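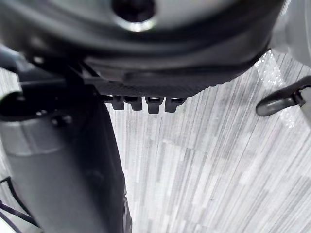
文:ルエキ・プロバート(Lleucu Probert)
Clillo編集部 ライター/見学記担当

売り場に入ったとたん「あ、ゴーヤがある!」と声を出してしまって、案内の方に笑われました。ロボットの公開日に来て、最初の感想がゴーヤ。すみません、でも本当に目に入ったんです。長いさやいんげんみたいなのもあるし、さつまいももあるし、うちの近所のスーパーより品ぞろえがいいかもしれない。全部作り物ですけどね。

おじゃましたのはWornholmにあるKencombeの作業棟です。2021年2月25日の公開日で、取引先と学校関係の人が時間を区切って少人数ずつ入る形でした。わたしは午後の最後の枠。12月に一度申し込んで枠がいっぱいで断られているので、ようやくです。案内してくれたのはクヴィド・ベドナーリク(Kvido Bednárik)さん。この買い物作業を受け持つ技術者で、入社して7年になるそうです。

木の陳列台の前に立って、まず聞いたのが「なんで野菜なんですか」。いきなり雑な質問でしたが、ベドナーリクさんは嫌な顔もせずに答えてくれました。

「箱なら昔からつかめるんです。角があって、平らな面があって、次の箱も同じ形をしている。にんじんはそうはいきません。一本ずつ太さが違うし、葉っぱがついていて、山の中で互いに引っかかっている。しかもお客さんは、にんじんが欲しいと言うだけで、どのにんじんかは言わないんですよ」

なるほど、たしかに。わたしも買い物を頼むときに「上から三番目の、右を向いてるやつ」とは言いません。

それで、どうして本物じゃないのかも聞きました。最初のころは本物を使っていたそうです。朝に並べて、夕方にはトマトがやられている。「毎日おかずが決まっていましたね」とベドナーリクさん。つぶれたトマトはソースになり、ソースは冷凍庫に入り、冷凍庫がいっぱいになったところで作り物に切り替えたとのことでした。ただ、作り物にも困るところはあって、軽いし、表面がちょっと滑る。本物でうまくいった力加減がそのまま使えるとは限らないので、両方の記録を分けて残しているそうです。

「作り物で練習して、本物で確かめる。逆の順番もやりました。逆だと掃除が増えます」

掃除の話になるとちょっと早口になるんですよ、この方。

見学者が来ているあいだは、アームの動きを普段より遅くしてあるとのことでした。わたしはつい前のめりになるタイプなので、床に貼る線より手前に顔が出ていないか自分で心配になって、途中からかばんを両手で抱えていました(こうするとなぜか人は前に出なくなる、というのは美術館で覚えた技です)。

で、手首のカメラの話です。操作卓の横で、その映像を見せてもらえるんです。これがわたしには一番おもしろかった! 人間の目は顔についているから、自分の手を上から眺めることになりますよね。手首のカメラだと、指の根元からのぞく感じで、自分の部品が画面の大半をふさいでいる。肝心の相手は、指と指のあいだからちらっと見えるだけ。

「最初はみんな、見えないと言います。でも慣れてくると、指の先と物との隙間だけを見るようになる。広く見たいときは頭のほうの映像に切り替えます。離れて選んで、近づいて合わせる、と教えています」

縫い物の針に糸を通すときみたいですね、と言ったら、「わたしは眼鏡を外します」と返ってきました。近眼仲間でした。
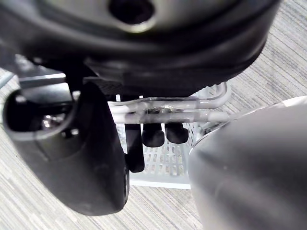
それから指の話にもなりました。つかむ力が足りないと落とすし、強すぎると相手を傷める。そこまでは想像がつくんですが、やっかいなのは「横から押してしまう」ことなんだそうです。片方の指が先に触れると、つかむ前に物がずれる。ずれた物を追いかけると、今度はもう片方が当たる。

「人間も同じことをしていますよ。スーパーで見ていてください。みんな、つかむ前にちょっと押して、転がして、向きを変えている。つかむのが下手だからそうするのか、上手だからそうするのか、わたしは休みの日にずっと見ていて、家族に帰ろうと言われます」

わたしも次の日に自分の手を観察してみたんですが、じゃがいもをひとつ取るのに、いったん隣のをどかして、手前に転がして、それから持っていました。無意識って忙しい。

作業を始めたばかりの人には、まず何も選ばせないのだとか。何をつかむかは担当者が決めて、新人はつかんで、持ち上げて、戻すだけ。これを一日に56回。なぜその数なのかと聞いたら、記録用紙が一枚に28行で、表と裏を埋めるとその数になるから、という答えでした。もっと深い理由があるのかと思ってペンを構えていたので、ちょっと拍子抜けです。でも、こういう決まり方って職場によくありますよね。うちの編集部の文字数の上限も、たしか昔の印刷の都合でした。

用紙には成功と失敗だけではなくて、「迷った」という欄もあるそうです。手が止まったら、つかめていてもそこに印をつける。200回ぶんたまると担当者と並んで読み返すんですが、印はだいたい同じところに固まっている。葉のついた野菜の山に、葉の側から入ろうとした場面が多いと聞きました。

「葉っぱは目立つでしょう。だから目がそこに行って、手もそこに行く。でも葉をつかんで持ち上げると、下がぶらぶらして、かごに入れるときに向きが決まらない。身のほうをつかんでほしいんです。まとめて持つならなおさらです」
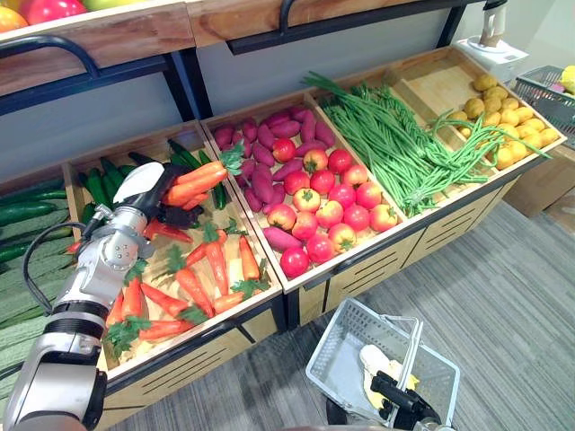 かごの扱いについては、わたしのほうから聞きました。ロボットが自分でかごを持つ必要ってあるんでしょうか。台の上に置いておけばいいのでは? ベドナーリクさんは「その質問、今日だけで四回目です」と言って、うれしそうに説明を始めました。

「置いておけば簡単です。ところが店の通路は狭くて、置いたらほかのお客さんの邪魔になる。それに、置いた場所まで毎回野菜を運ぶことになります。片方で持っていれば、かごのほうを迎えに行かせられる。人間がやっていることですよね、取った物の下にかごをすっと出す」

そのぶん難しくもなるそうです。持ち手でぶら下げたかごは揺れるし、中身が片方に寄れば傾く。揺れが止まるまで待つのか、待たずに入れるのか。ここは社内でも意見が割れていて、ベドナーリクさんは「待つ派」、操作班には「待たない派」が多いとのこと。「待たない人たちのほうが速いです。それは認めます。でも、わたしは床の野菜を拾いたくない」。また掃除の話になりました。

アームの配線や治具の相談に乗っているのはProcházkaという近くの工房だそうで、わたしは名前を見て人の名字かと思って「プロハースカさんは今日いらっしゃいますか」と聞いてしまいました。いるのは工房で、プロハースカさんは創業者で、もう引退されているとのこと。お恥ずかしい。ベドナーリクさんによると、ケーブルをどう逃がすかで毎月のように電話をしているらしいです。「たるませると引っかかる、張ると手首が回らない。かっこいい話ではないんですが、うまくいかない日の原因を調べると、たいていケーブルか、わたしの寝不足です」

見学者からよく言われることは何か、とも聞いてみました。一番多いのは「思ったより遅い」。二番目が「それで、いつうちのスーパーに来るの」。

「遅いのはそのとおりです。見学の日はさらに遅くしていますし。いつ来るかは、わたしには言えません。一つ言えるのは、閉店後の棚の整理のほうがたぶん先だろうということです。お客さんがいないし、急がなくていい。さつまいもの中に転がったトマトを、トマトのところに戻す。地味ですけど、店の人に話すと目の色が変わるのはそっちです」

わたしは学生のころ青果売り場で働いていたことがあるので、これはよくわかります。誰かが途中で気が変わって、じゃがいもをきゅうりの上に置いていくんですよ。あれを一つずつ戻して回る閉店後の時間、足は痛いし、おなかはすいているし。

最後に、ベドナーリクさんが個人的に一番苦手な野菜を教えてもらいました。ロボットにつかませるとして、です。わたしはトマトだと予想していたんですが、はずれ。

「長い豆です。束にして持つと、必ず一本か二本、隣について行かない。持ち上げた後でするっと抜ける。しかも隣の区画まで垂れているから、どこからどこまでが一束なのか、見ているわたしにも決められないんです。自分で決められないことを機械に教えるのは、ちょっと無理がありますよね」

じゃあ食べるほうは、と聞くと「豆は好きです。にんにくで炒めます」。枠の時間が来てしまって、炒め方は聞けませんでした。次の公開日はまだ日程が出ていないそうですが、申し込みは早めがいいと思います。わたしみたいに一回目で落ちますので。あと、作業棟の入り口は道路側ではなく裏の坂の上です。下の門で待っていても誰も来ません(4分待ちました)。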